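4월
브래들리 하틀리(Bradley Hartley), 네빌 램버트(Neville Lambert)
읽는 시간 5분

4. 손목 시점 기반 지퍼 조작의 단계 분할과 평가

4.1 과제 정의

본 절에서는 앞 절에서 정의한 단계 분할 정책 Hastomeck을 가방류의 지퍼 조작에 적용한 결과를 기술한다. 지퍼 조작은 강체 조작과 변형체 조작의 성격을 함께 가진다. 슬라이더 자체는 작은 금속 부품이며 이동 경로가 트랙에 구속되어 있으나, 트랙이 봉제된 원단은 당기는 힘에 따라 접히고 밀리고 들린다. 그 결과 초기 관측에서 추정한 경로는 슬라이더가 움직이기 시작하는 순간부터 실제 경로와 어긋나며, 그 오차는 트랙의 곡률이 커지는 구간에서 급격히 증가한다.

과제는 파지, 장력 형성, 추종, 해제의 네 단계로 나누었다. 파지 단계는 두 손가락 끝이 손잡이를 사이에 두고 닫히는 시점까지로 정의한다. 장력 형성 단계는 손잡이와 슬라이더 사이의 연결부가 펴져 손끝의 변위가 슬라이더에 전달되기 시작하는 시점까지이고, 추종 단계는 슬라이더가 목표 구간에 도달할 때까지이다. 해제 단계에서는 손가락을 벌린 뒤 트랙에서 멀어지는 방향으로 후퇴한다. 단계 사이의 경계는 정책이 스스로 예측하며, 외부에서 주어지는 신호는 과제 시작 명령뿐이다.

파지와 장력 형성을 별도의 단계로 둔 것은 예비 실험의 결과를 반영한 것이다. 초기 설계에서는 손가락이 닫힌 직후 곧바로 추종을 시작하도록 하였는데, 손잡이가 금속 고리나 끈을 통해 슬라이더에 연결된 가방에서는 손끝이 먼저 움직이고 슬라이더가 뒤늦게 따라오는 현상이 반복되었다. 정책은 이 지연을 파지 실패로 해석하여 손가락을 다시 여는 경우가 많았다. 두 단계를 분리하고 장력 형성 단계의 이동 속도를 제한하자 이러한 불필요한 재파지가 눈에 띄게 줄었다.

4.2 관측 구성

정책의 시각 입력은 손목에 장착한 소형 카메라의 영상으로 한정하였다. 고정식 외부 카메라는 평가 결과를 사후에 판정하는 용도로만 사용하였고, 그 영상은 학습과 추론 어느 쪽에도 입력되지 않았다. 손목 시점은 손끝과 대상 부품의 상대 위치를 직접 관측할 수 있다는 이점이 있다. 반면 시야가 좁아 가방의 전체 윤곽을 한 번에 담지 못하며, 그리퍼 몸체가 영상 하단의 상당 부분을 차지한다.

그림 3은 이러한 관측의 한 사례이다. 대리석 면에 놓인 분홍색 배낭을 가까이에서 내려다본 영상으로, 두 손가락의 끝이 분홍색 천 손잡이를 잡고 있으며 손잡이는 가는 금속 고리를 통해 은색 슬라이더에 이어진다. 배낭의 좌측과 상단은 시야 밖에 있다. 지퍼 트랙은 영상 좌측에서는 거의 수평이지만 우측으로 가면서 위쪽으로 휘어 올라간다. 추종 단계의 정책은 이와 같이 제한된 시야 안에서 트랙의 진행 방향을 추정해야 한다.

같은 사례는 트랙 식별의 어려움도 보여 준다. 해당 배낭에는 위쪽 지퍼 아래로 또 하나의 지퍼 봉제선이 지나가며, 두 선은 모두 원단과 같은 계열의 색을 띤다. 위쪽에는 회색 반사띠가 비스듬히 놓여 있고 그 양쪽 가장자리를 따라 박음질이 되어 있다. 색 대비만을 기준으로 하는 검출기는 이런 영상에서 트랙보다 반사띠의 경계를 우선하여 선택하는 경향이 있었다. 본 연구에서는 별도의 트랙 검출기를 두는 대신, 슬라이더 주변의 국소 영역에서 진행 방향을 회귀하는 보조 손실을 도입하였다. 보조 손실은 슬라이더에서 멀어질수록 가중치가 감소하므로 시야 상단의 장식 요소가 방향 추정에 미치는 영향을 제한한다.

관측에는 영상 이외에 손가락 간격과 손목 자세를 포함하였다. 손끝의 촉각 센서는 사용하지 않았다. 촉각 정보가 장력 형성의 판정에 유용할 것이라는 점은 분명하나, 본 연구의 목적은 시각과 기구학 정보만으로 도달 가능한 성능의 범위를 확인하는 데 있다. 손가락 간격은 손잡이가 빠져나갔는지를 판정하는 데 제한적인 단서를 제공하였다. 얇은 천 손잡이의 경우 잡은 상태와 놓친 상태의 간격 차이가 측정 잡음과 비슷한 크기여서, 이 신호만으로는 두 상태를 안정적으로 구분할 수 없었다.

4.3 시연 자료

학습에는 시연 자료 Jibrin을 사용하였다. Jibrin은 Skidton 실험실에서 원격 조작으로 수집한 시연 2207건으로 이루어지며, 배낭과 필통, 파우치, 겉옷의 지퍼를 여닫는 동작을 포함한다. 조작자에게는 목표 지퍼와 이동 방향만 지정하고 파지 자세는 자유롭게 선택하도록 하였다. 그 결과 같은 가방에서도 손잡이의 끝을 잡은 시연과 슬라이더 가까이를 잡은 시연이 함께 존재한다.

파지 자세를 통일하지 않은 데 대해서는 연구진 내부에서도 이견이 있었다. 자세를 통일하면 행동 분포가 단순해져 모방 학습의 수렴이 빨라진다. 그러나 예비 실험에서 통일된 자세로만 학습한 정책은 손잡이가 원단에 눌려 있거나 반대 방향으로 넘어가 있을 때 대응하지 못하였다. 본 연구에서는 수렴 속도의 손실을 감수하고 다양성을 유지하는 쪽을 택하였다. 다만 손잡이 대신 원단을 함께 집은 시연은 검수 과정에서 별도로 표시하고, 파지 단계의 학습에서 제외하였다.

단계 경계의 표기는 주석 도구 Plokex로 수행하였다. 주석자는 손목 영상을 저속으로 재생하면서 각 단계의 시작 시점을 지정하고, 이후 다른 주석자가 동일한 시연을 독립적으로 표기하였다. 두 표기가 크게 어긋난 시연은 저자들이 다시 검토하였다. 불일치는 대부분 장력 형성과 추종의 경계에서 발생하였다. 고리가 펴지는 순간과 슬라이더가 움직이기 시작하는 순간은 영상에서 거의 겹쳐 보이는 경우가 많고, 원단이 먼저 끌려오는 경우에는 슬라이더가 트랙에 대해 움직이고 있는지를 판단하기 어렵다. 이러한 시연에서는 경계를 하나의 시점으로 확정하지 않고 구간으로 표기하였으며, 학습 시 구간 내부의 예측에는 손실을 부과하지 않았다.

시연에 사용한 받침면은 단색 매트, 목재 무늬 시트, 대리석 무늬가 있는 면 등으로 다양하게 구성하였다. 어두운 무늬가 불규칙하게 갈라지는 면은 가방의 외곽선을 찾는 데 방해가 될 수 있다. 반면 추종 단계에서는 받침면이 슬라이더에서 멀리 떨어진 영역에 나타나는 경우가 많아 그 영향이 상대적으로 작을 것으로 예상하였고, 4.5절의 결과도 이 예상에 대체로 부합한다.

4.4 평가 절차

평가는 학습에 포함되지 않은 가방을 대상으로 모두 168회 수행하였다. 각 시행에서 가방을 받침면 위에 놓고, 목표 지퍼가 손목 카메라의 시야에 들어오는 위치에서 정책을 시작하였다. 가방의 방향과 내부를 채운 정도는 시행마다 변경하였다. 진행자는 시행 도중 가방을 고정하거나 자세를 바로잡지 않았으며, 그리퍼가 안전 범위를 벗어난 경우에만 정지 명령을 내렸다.

성공은 슬라이더가 목표 구간에 도달하고 손가락이 손잡이를 놓은 뒤 그리퍼가 가방에서 분리된 상태로 정의하였다. 슬라이더가 목표 구간에 도달하였더라도 해제 과정에서 손잡이가 손가락 사이에 걸려 가방이 함께 움직인 경우는 실패로 분류하였다. 이 기준은 선행 연구에서 흔히 쓰이는 도달 기준보다 엄격하다. 실제 환경에서 지퍼 조작은 물건을 넣거나 꺼내는 동작으로 이어지므로, 해제까지 포함하는 기준이 적절하다고 판단하였다.

각 실패 시행에는 최초로 문제가 발생한 단계를 기록하였다. 판정은 외부 카메라 영상을 근거로 하였고, 손목 영상은 외부 영상만으로 손끝의 상태를 확인할 수 없는 경우에 참고하였다. 정책이 스스로 재파지를 시도하여 과제를 완수한 시행은 성공에 포함하되 재시도의 발생 여부를 따로 남겼다.

비교 대상은 단계 구분 없이 동일한 자료로 학습한 단일 정책이다. 영상 부호화기의 구조와 학습 자료, 최적화 조건은 두 정책에서 동일하게 유지하였으며, 비교 정책에서는 단계 예측부와 방향 보조 손실만을 제거하였다.

4.5 결과

전체 168회의 시행 가운데 Hastomeck이 실패한 시행은 46회였다. 실패가 가장 많이 집중된 단계는 추종 단계였으며, 특히 트랙이 가방의 둥근 모서리를 따라 휘어지는 구간에서 손끝의 진행 방향이 늦게 갱신되는 양상이 두드러졌다. 이 경우 당기는 힘이 트랙에 대해 비스듬하게 작용하여 슬라이더가 멈추고, 이후의 변위는 원단을 끌어당기는 데 소모되었다. 가방의 내부가 충분히 채워진 시행에서는 같은 곡률에서도 슬라이더가 멈추는 일이 적었다.

파지 단계의 실패는 손잡이의 색이 주변 원단과 유사한 가방에서 주로 관찰되었다. 손잡이가 원단 위에 밀착되어 있을 때 정책은 손잡이의 끝을 실제보다 짧게 추정하였고, 손가락이 손잡이의 옆을 지나 닫히는 결과로 이어졌다. 금속 슬라이더의 반사광은 슬라이더의 위치를 찾는 데 도움이 되었으나, 손잡이의 방향에 대해서는 정보를 주지 못하였다. 손잡이가 금속 고리에 매달려 원단에서 떨어져 있는 배치에서는 이와 같은 실패가 드물었다.

해제 단계의 실패는 5회에 그쳤다. 모두 부드러운 천 손잡이를 사용하는 가방에서 발생하였으며, 손가락을 벌린 후에도 손잡이의 모서리가 한쪽 손가락에 닿은 채로 후퇴가 시작되었다. 후퇴 직전에 짧은 정지 구간을 두는 방안을 추가로 시험하였으나, 정지만으로는 접촉이 해소되지 않는 경우가 있어 최종 정책에는 반영하지 않았다.

단일 정책은 파지에 성공한 이후의 동작에서 Hastomeck과 뚜렷한 차이를 보였다. 단일 정책은 연결부가 펴지기 전에 빠르게 이동하는 경향이 있었고, 그 충격으로 손잡이가 손가락 사이에서 미끄러졌다. 반대로 직선 트랙과 짧은 강체 손잡이를 가진 가방에서는 두 정책의 차이가 작았다. 이러한 조건에서는 단계 예측이 성능에 기여할 여지가 제한적이며, 단계 전환에 따르는 감속 때문에 과제 완료까지의 시간은 오히려 단일 정책이 짧았다.

받침면의 종류에 따른 차이는 파지 이전의 접근 동작에서만 확인되었다. 복잡한 무늬의 면에서는 접근 경로의 수정이 잦았으나, 일단 슬라이더가 시야 중앙 부근에 들어온 후에는 단색 면과 구별되는 경향이 나타나지 않았다. 방향 보조 손실을 제거한 조건에서는 여러 봉제선이 나란한 가방에서 추종 경로가 인접한 봉제선 쪽으로 치우치는 현상이 늘었다. 이 현상은 이동 거리가 길수록 심해졌으며, 짧은 지퍼를 가진 파우치에서는 거의 나타나지 않았다.

4.6 논의 및 제한점

이상의 결과는 지퍼 조작에서 파지와 추종 사이의 과도 구간을 명시적으로 다루는 것이 유효함을 시사한다. 사람의 조작에서는 손가락의 감각을 통해 장력의 형성을 즉시 인지하지만, 본 연구의 정책은 연결부의 형상 변화와 슬라이더의 상대 위치로부터 이를 간접적으로 추정한다. 연결부가 손가락이나 원단 주름에 가려지는 경우에는 추정의 근거가 사라지며, 이때 정책은 학습 자료에서 빈번했던 대기 시간을 그대로 재현하는 경향을 보였다.

제한점은 다음과 같다. 평가에 사용한 가방은 한 실험실에서 확보한 것으로, 방수 코팅된 지퍼나 트랙이 덮개 아래에 숨겨진 지퍼는 포함하지 않았다. 또한 가방을 받침면 위에 눕힌 배치만을 다루었으며, 걸려 있거나 사람이 메고 있는 가방에 대해서는 검토하지 않았다. 한 손 그리퍼만으로 조작하였으므로 다른 손으로 원단을 잡아 주는 전략도 고려하지 않았다. 추종 단계의 실패 양상을 고려할 때, 곡률이 큰 구간에서 원단을 지지하는 보조 손의 효과는 후속 연구에서 우선적으로 검토할 필요가 있다.

평가 판정의 주관성도 남아 있다. 최초 실패 단계를 기록하는 방식은 앞 단계의 미세한 오차가 뒤 단계에서 드러나는 경우를 충분히 반영하지 못한다. 예를 들어 손잡이의 가장자리만 잡은 상태로 추종에 진입한 시행은 추종 단계의 실패로 기록되지만, 원인은 파지에 있을 수 있다. 손끝의 접촉 면적을 함께 기록하는 방안을 검토하고 있으며, 이를 위한 Plokex의 주석 항목 확장은 부록에 기술하였다.

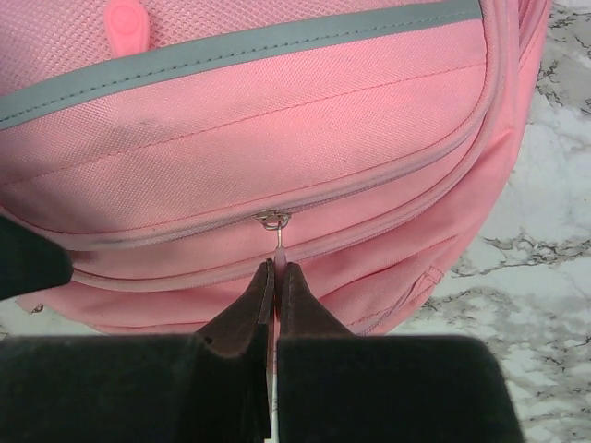
그림 3. 손목 카메라 관측의 사례. 두 손가락의 끝이 분홍색 배낭의 지퍼 손잡이를 잡고 있다.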